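Irkby shared workshop, arm build group
Minutes, 20th February
Notes taken by Wilson Ríos, who would like it recorded that he asked to be let off.

## 1. Last minutes

Agreed, with one change. The line saying the arm was "nearly ready" is struck out. I never wrote "nearly".

## 2. Gripper

The new fingers are on. They close side by side and the stepped tabs at the ends match well enough by eye. The claim made last time was that this would cure the dropped screws. I asked to see the test log and there isn't one. What we have is a run of 14 pick-ups, of which 12 were said to be good, and the two failures were put down to "the wrong sort of screw". I don't accept that as a result. The whole point was to sort mixed screws out of the scrap tin.

**Action:** repeat with 40 pick-ups, mixed screws, someone other than the builder keeping the tally.

## 3. Wrist camera

Mounted and giving a picture. There was a long talk about whether the software can find a screw on bare wood without being fooled by marks and specks in the table top. Opinion was split. The Kallora package is supposed to manage it out of the box. I pointed out that we were told the same about the Brinora motor board, and that took until September.

Suggestion to lay down a sheet of plain card. Objected to on the grounds that it would be cheating. I can't see who we would be cheating.

**Action:** try it both ways, write down both.

## 4. Emergency stop

The button is beside the arm on the table, in its yellow housing. I asked whether it cuts power to the motors or only asks the software to stop. Two different answers were given, both with confidence. Until somebody traces the wiring I'd like us to assume the worse one.

It was also asked whether the box should be screwed down. Against: we might want to move it. For: in a hurry you hit it hard, and a box that slides is no use.

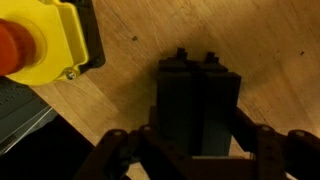 Vote taken, screws won by one. Fixing to be done from below if the wood is thick enough, with brackets if not.

**Action:** wiring to be traced and drawn on paper before the next powered run. Wilson to hold the key to the supply until then.

## 5. Name

Proposal to call the arm Eren. Carried. I abstained, as it hasn't done anything yet.

## 6. Any other business

Request to show it at the open evening. Put off until item 2 has numbers and item 4 has a drawing.

Whoever has the small hex keys, please put them back.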